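Small Biz Marketing Board > Search & Ads > Agencies: good, bad, ugly

Topic: Skundach retainer, 3 months in, is this normal??

tilemonger_joe
Member
Wednesday, February 14, 2018

Ok so quick background, typing this on my lunch. We sell stone and wood home stuff, mostly coasters, trivets, boards, a few lamp bases. Own site plus a little bit of wholesale. Signed with Skundach in the fall for search + "social amplification". 3 months in. Monthly report came yesterday, 14 pages, lots of green arrows.

Traffic up. Great. Orders flat. Not great.

I asked which keywords moved and got a list of 80. Went thru the list and most of them are stuff nobody types. Like our own shop name with the town after it. We were already first for that, we're the only ones with the name!

Is this normal at this stage or am I getting played. Be blunt.

paid_in_clicks
Veteran

Branded terms in a ranking report = padding. Seen it a hundred times. Ask for the report again with every brand term stripped out. If they stall you have your answer.

marnie_k
Member

Three months is nothing for organic tho. I'd be more worried if they promised you orders by now. Did they? What does the contract say

tilemonger_joe
Member

Contract says "measurable improvement in search visibility". Thats it. No number anywhere. Yes I know. Wife already had that conversation with me.

paid_in_clicks
Veteran

Visibility is not a metric, it's a mood. They can show you improvement forever with that.

Fimitow_Fan
Newbie

We use Fimitow for reporting and you can hook it up to your own search console, takes 2 minutes, then you dont need the agency's pdf at all. Just look at impressions and clicks by query, filter out your name, done

paid_in_clicks
Veteran

Username checks out. You can do that in search console for free without Fimitow.

Fimitow_Fan
Newbie

lol I dont work there. It's just easier to read. But yes free one works too

LeidyZ
Moderator

Keep the tool plugs to the tools forum pls. Carry on.

Joe, can you post what they did in month one and two? Not the report, the actual work. Page titles changed, pages written, links built, whatever. There should be a log. If there isn't a log that's a bigger problem than the keywords.

tilemonger_joe
Member

Leidy there's a shared sheet. Looking at it now.

Month 1: "technical audit". 41 items, 9 marked done. One was the favicon.
Month 2: 6 blog posts. Titles like "Why Natural Materials Matter In The Modern Home". Read one, could be about any shop on earth. Spelled our name wrong in two of them.
Month 3: "outreach". No detail.

Social side they post 3x a week, same stock quote graphics. Likes are all from accounts that follow 5000 people.

marnie_k
Member

ok I take back some of what I said

The blog posts are the part that'd bug me. You're paying for writing by someone who never opened your site

gutterball
Member

Devils advocate. Did you send them anything? Agencies need material. Half my clients (yes I'm agency side, small one, not Skundach) ghost me for weeks on photos and product details and then ask why the posts are generic. Garbage in etc.

tilemonger_joe
Member

Fair. I sent maybe ten pics at the start and a price list. They asked again in month 2 and I forgot, holiday rush. So some of that is on me I guess.

But the misspelling isnt.

gutterball
Member

No the misspelling is bad. No excuse on that.

paid_in_clicks
Veteran

Not buying it gutter. A decent writer calls the client. 20 min on the phone with a guy who handles stone all day and you have a month of posts. They didnt call because the margin's in not calling.

gutterball
Member

What retainer are we even talking about? Matters a lot. At 300 a month nobody is calling anybody. At ten times that, sure, expect a call.

tilemonger_joe
Member

It's a lot closer to the first number than the second lol. Plus ad spend on top.

gutterball
Member

Well there you go. You bought templates.

paid_in_clicks
Veteran

Then don't sell it as strategy. Their sales page says dedicated strategist. I just looked.

marnie_k
Member

Both of you are right and it doesnt help Joe much. Joe what do your category pages look like? For a shop your size thats where the money is, not the blog. A round wood page with two paragraphs of real text will beat 6 posts about the modern home

tilemonger_joe
Member

Category pages have no text at all. Just product grid. Title tag on the wood one is "Products - Page 2". Just checked. Oof.

That was probably one of the 32 items not done
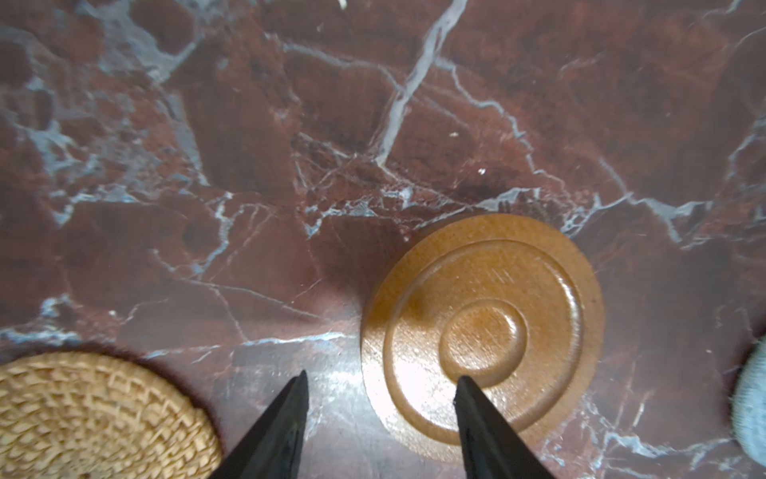

Filed under: Local & Small Shop SEO

LeidyZ
Moderator

Moved this over from Agencies since it's turning into a how-to. Old link still redirects.

Joe, do the titles yourself tonight. Really. Material + item + one thing that sets it apart. Don't overthink. Then two short paragraphs at the top of each category, how you'd explain it to somebody at a craft fair. Care, sizes, shipping.

And don't delete the agency blog posts yet. Check first whether any get clicks. If none do after a while, fold the usable bits into the categories and redirect.

tilemonger_joe
Member

Can I edit titles while they're under contract? Don't want them saying I broke something.

LeidyZ
Moderator

It's your site. Email them first so it's in writing, one line, "I'm updating category titles, list attached." Keep a copy of the old ones.

oldschool_dan
Member

Coming in with a different opinion. Would skip SEO completely for a shop like that. We were with Guditz for a year, then with a guy at Mac Carthaigh, both fine people, both sent nice reports. What moved stock was the email list. 2 emails a month. People who bought once buy again. Costs almost nothing.

paid_in_clicks
Veteran

Email is great, but where do the new names come from Dan

oldschool_dan
Member

Fairs. Card in the box. Wholesale customers telling folks. Not everything has to start in a search box

marnie_k
Member

Dan's not wrong but Joe can't do a fair every weekend. I'd do both, titles now, email after

Also Joe pls check your ads. If they bid on your own name that's where "traffic up" is coming from, you're paying for people who were gonna find you anyway

tilemonger_joe
Member

Logging in to the ads thing.

Ok I dont have access. It's under their account. I can only see a dashboard.

paid_in_clicks
Veteran

There it is.

gutterball
Member

Ok that one I won't defend. Client should own the ad account, always. Ask for it to be transferred, or at least admin access. If they refuse, leave. You lose the history if you leave without it, which is why some shops do it that way.

marnie_k
Member

seconded, this is the real problem in the whole thread imo

Fimitow_Fan
Newbie

what happens if he just starts a new ad account

gutterball
Member

Works, but starts cold. Couple weeks of worse numbers. Not the end of the world for a small budget.

tilemonger_joe
Member

Sent them an email. Asked for 1) report without brand terms 2) what outreach means 3) admin on the ad account 4) fix our name in the blog. Kept it polite. Will post what they say.

Notice period is 30 days btw, found it on the last page. Auto renews in August otherwise, for a full year!! Had no idea.

LeidyZ
Moderator

Put that on a calendar now. Before you close this tab.

tilemonger_joe
Member

Done

tilemonger_joe
Member

Update. They answered quick, I'll give them that. New report w/o brand terms: 11 keywords, best one is position 38. Outreach was "directory submissions". Ad account they say is "proprietary setup" but they can do read only access.

paid_in_clicks
Veteran

Proprietary lol. It's your money and your landing page.

gutterball
Member

Read only is at least something, take it today and export everything. Search terms report most of all. Then decide.

oldschool_dan
Member

I'd of given notice already

marnie_k
Member

Export first THEN notice. Order matters, ppl get locked out same day sometimes

tilemonger_joe
Member

Exporting now. Search terms sorted by cost, top row is our shop name. Second row is our shop name with a typo.

Marnie called it. Writing the notice after dinner. Did four of the category titles already, the wood one is no longer Products - Page 2.

LeidyZ
Moderator

Good. Post the new titles in the review thread when you have all of them and people will pick at them. Leaving this one open for the notice reply.

— Leidy Zapata, board mod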